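How I Clean a Travel Cup Lid (and Get Rid of the Old Coffee Smell)
3/19/18

I drink far too much coffee on the go, and for years I thought a quick rinse under the faucet was all my cup needed. Then my friend Shona borrowed one, took a single sip and asked me what had died in it. Fair enough!

So now I do a proper clean every couple of weeks, and it's the lid that gets most of the attention. A black lid is sneaky, because coffee film hardly shows on it. Run a fingertip around the inside of the rim and if it feels slick, it's time.

What you'll need: dish soap, baking soda, a small bottle brush, an old soft toothbrush and a bowl big enough for the lid.

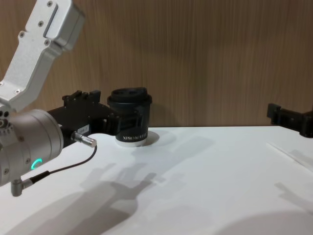

Start by taking the lid off and pulling out the gasket, if yours has one and it's meant to come out. I use the handle of a teaspoon for this – never a knife, I've sliced one that way and it leaked ever after. Put the lid and gasket in the bowl, cover with warm water, add 2 teaspoons of baking soda and a squirt of soap, and leave it all for half an hour.

Meanwhile, do the cup. Warm water, a little soap, and the bottle brush all the way to the bottom. Wipe the outside with a soft cloth and go easy over any printing (I scrubbed the logo right off my old Lonau cup and I still miss it).

Back to the lid. Work the toothbrush around the raised rim, then poke the bristles through the sip opening from both sides. You'll probably see some brown bits come out, which is gross but very satisfying! Rinse until the water runs clear.

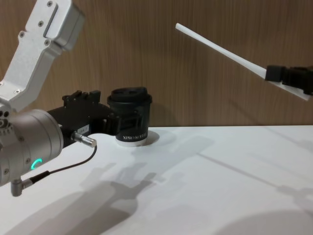
Let everything dry completely before you put it back together. I leave mine overnight with the lid off, upside down on a dish towel, and the gasket next to it. If you snap it all shut while it's damp, the smell comes right back and you get to start over.

Still smelly in the morning? Put a spoonful of dry baking soda in the cup, leave it until evening and rinse it out. Shona has since borrowed that cup again, no complaints so far.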